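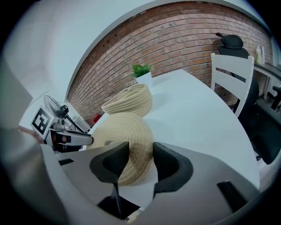
Packet pickup for the Plenasstead Trail Relay opens on 8th June at the Iyengar pavilion and closes when the first leg starts. One runner may collect for the whole team with a signed form. Baton, bibs and timing chip are handed over together — a beige rope basket like the one shown, coiled and stitched, is enough to carry a full team's set.

How many legs are there?
There are 6 legs. Each team has 5 runners, so one runner covers two legs.

Is there a field limit?
Yes. Entry closes at 800 runners. The waitlist opened in April.

How is the race timed?
By Flasance chip, worn on the left ankle. The chip passes to the next runner at each exchange. A lost chip costs $20.

Can I change my team roster?
Yes, until packet pickup. After that, the roster is fixed.

Is there parking at the exchanges?
Only at Ullier Road. Use the shuttle for all others.

Comments

Tatu Mollel: Does the runner with two legs have to run them back to back?

Race Desk: No. Any two legs, as long as the order is on the form.

legfour_again: Is the Ullier Road lot gravel or paved this year?

Race Desk: Gravel — low cars should use the upper entrance.

We use cookies to remember your settings and measure traffic. Accept | Manage preferences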